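Home News Interviews Gig Guide Reviews Contact

Four players, one room: Gernine on making their second record

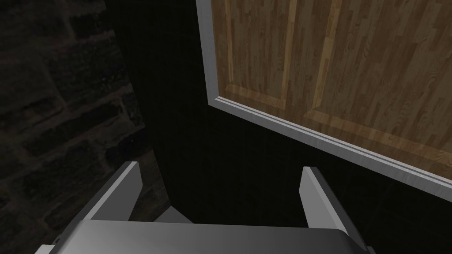 The quartet Gernine have been playing together for 11 years, mostly in small rooms, and they still set up the same way: piano on the left, drums as close to the bass as the floor allows, the singer standing a step back from where most singers would stand. "I like to hear the cymbals," she says. "If I'm out the front I only hear myself, and I already know what that sounds like."

Their second album, Gakuvine, comes out in July. We spoke in the kitchen of the pianist's house, where most of the arrangements were written. The drummer was interstate and missed the conversation.

The first record was made in two days and the band were never happy with it. The pianist blames the schedule. "We'd booked the studio before we'd finished writing. There's a ballad on there where I'm playing chords I'd worked out that morning. People tell me they like it, and I say thank you, but I don't put it on."

This time they took longer. They recorded at Niler, a converted wool store with a decent upright and a grand that needs tuning every second day. Most of the tracks are first or second takes. The exception is the title tune, a slow waltz that they attempted 14 times over three sessions before the bass player suggested dropping the tempo.

"I said 82," he says. "We'd been doing it a good bit quicker and the words were falling over each other. We put the click on for eight bars, turned it off and played it. That's the version on the album."

The singer writes the lyrics, usually away from any instrument. She keeps them in school exercise books and won't show them to the others until there are at least two verses. The pianist then has a go at the harmony, and from there it can go anywhere. One song began as a bossa nova and finished up as a sort of hymn. Another, Vigfúsdóttir, is named after a surname she saw on a letterbox while on holiday and has no words at all.

"I tried to write some," she says. "Everything I came up with was worse than the tune. So I hum the first section and then I get out of the way."

There are two standards on the album, both of which the band have been playing live for years. The bass player argued for leaving them off. He lost, three to one, and says he has come around on one of them. He wouldn't say which.

The money came partly from a small arts grant and partly from pre-orders. The band needed $4,000 to cover mixing and pressing and got to just over that with a week to spare. A lot of the orders were from people on the mailing list who had been coming to the monthly residency since the start. "I recognized most of the names," the pianist says. "I was posting them out in my head, street by street."

The residency stopped last year along with everything else. The singer taught online, which she found tiring, and the bass player went back to doing some carpentry. They practised in the pianist's garage with the roller door up when they were allowed to, and a few of the neighbours brought chairs out onto the driveway opposite.

"It was cold, and we were pretty rusty," the singer says. "The old bloke across the road asked for the same song every week. We'd been about to drop it from the set. It's track four now."

They're back playing to seated rooms, with smaller crowds, and they have kept the sets short. The album launch will be two sets with a break between, the new songs first, then whatever they feel like. The pianist would like to tour it properly, although nothing beyond a handful of regional dates has been locked in.

Is there a third record in them? The singer has a new exercise book going and says it's half full. The bass player says he hasn't been shown it.

Gakuvine is available to pre-order on CD and vinyl, and copies will be on sale at the launch.

Posted 27 June 2021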